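Urkdale House – Shared Kitchen Users' Meeting
Minutes, April

Held in the ground floor kitchen, Tuesday, 12.30 pm
Present: representatives of Nondix, Carnegie and Talier, and of the building office. Apologies were received from the top floor tenant.
Status: approved for posting

1. Minutes of the previous meeting

Accepted with one correction. Item 4 should have read "descaler" and not "degreaser". The kettle had been treated with the right product.

2. Matters arising

2.1 The tap washer has been replaced. The drip has stopped. Closed.

2.2 The second bin for food waste has been delivered but without a lid. The office has asked the supplier for one. Open.

2.3 The shelf labels in the fridge have been reprinted in larger type. Talier asked that the bottom shelf be marked for milk only. Agreed. Closed once the label is up.

3. Microwave oven

3.1 The office reported that the white countertop microwave is now in daily use. Its panel is marked in Chinese, and several users have asked what the buttons do. Carnegie had prepared a short note on the panel and went through it at the counter.

3.2 The three quick-time markings under the display give 10 seconds, 1 minute and 5 minutes. Most reheating can be done with these alone.

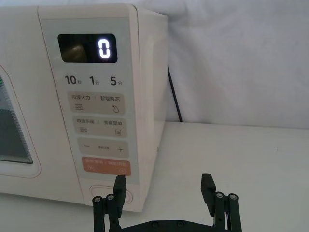 Reading time: 4 minutes

3.3 The first button below the quick times carries two labels. The left one, 微波火力, is microwave power. The right one, 智能解冻, is smart defrost. The minus and plus signs are on the third button down. The meeting discussed the second button, where the right-hand label seems to be a food menu. Nondix said the print on that row was too faint to read with confidence. It was agreed to leave the menu out of the English sheet until the wording has been checked against the manual.

3.4 The bottom button is coral-orange. Carnegie will confirm its wording from the manual before it goes on the sheet. The office holds the manual as a file and will send it round.

3.5 Form of the labels. Two options were considered: clear stickers on the panel itself, or a printed sheet on the wall beside the oven. Stickers were thought likely to lift with steam and cleaning. A laminated sheet was preferred. It is to be A5, black on white, with the Chinese label next to the English so that the two can be matched by eye.

3.6 Talier asked whether the power setting could be fixed at one level for all users. The office did not know and will look in the manual. Until then, users who change the power should check it before starting the next item.

3.7 Covering food. There were complaints of splashes on the roof of the oven. The meeting agreed that soups, sauces and anything with beans must be covered with a vented lid. Two lids will be bought and kept in the drawer under the kettle. Foil and metal-rimmed bowls remain banned.

3.8 Standing time. Nondix asked for a line on the sheet advising users to stir and let food stand before eating. Agreed, wording to be kept to one line.

Action: Carnegie to draft the sheet. Office to send the manual and buy the lids.

4. Cleaning

4.1 The present rota has the microwave wiped out once a week. This was felt to be too little. From next week it will be wiped at the end of each working day by whichever firm is on the rota, using a damp cloth and washing-up liquid. Abrasive pads are not to be used on the door or the panel.

4.2 The turntable plate is to be washed by hand and dried before it goes back in. Carnegie noted that the plate had twice been put back off centre. The person cleaning should turn it by hand once to check that it sits properly.

4.3 The worktop by the sink is to be kept clear overnight. Items left there after 6 pm will go in the box by the door, and the box will be emptied on the last working day of the month.

4.4 The tea towels are washed by the firm on the rota. Talier reported a shortage and has bought a further pack, to be charged to the kitchen account.

Action: Office to amend the rota and post it.

5. Queueing at lunch

5.1 Waiting time was raised by Nondix. Roughly 30 people use the kitchen between noon and 2 pm, and there is one microwave. The meeting did not wish to set fixed slots.

5.2 It was agreed that no one should heat more than one portion at a time while others are waiting, and that frozen meals should be thawed in the fridge overnight where possible. Defrosting in the oven is to be done before noon.

5.3 A second microwave was discussed. The office pointed out that the only free socket on that side is shared with the kettle. The circuit would need to be checked first. Deferred until the electrician's visit.

Action: Office to add the circuit to the electrician's list.

6. Electrical safety

6.1 The office asked that the microwave be tested along with the other kitchen appliances at the next inspection. Agreed.

6.2 The gap behind the oven is to be kept free. Trays and chopping boards have been stored there in the past and should go in the tall cupboard.

6.3 If the oven is found running with nothing in it, it should be stopped and the office told – this puts wear on the appliance.

7. Kitchen account

7.1 Spending since the last meeting was 21 pounds, on washing-up liquid, bin liners and tea towels. The lids and the laminated sheet will come out of the same account.

7.2 Contributions stay as they are. Nondix asked for a written statement twice a year – agreed.

8. Any other business

8.1 Carnegie asked whether the window could be opened during lunch. The catch is stiff and will be oiled.

8.2 Talier reported that unlabelled tubs are again being left in the fridge. Tubs without a name and a day will be thrown out on Tuesday mornings. A pen and a roll of tape will be tied to the fridge handle.

9. Next meeting

Same place and time next month. Items for the agenda to the building office by the Tuesday before. The draft microwave sheet will be circulated with the agenda.

The meeting closed at 1.20 pm.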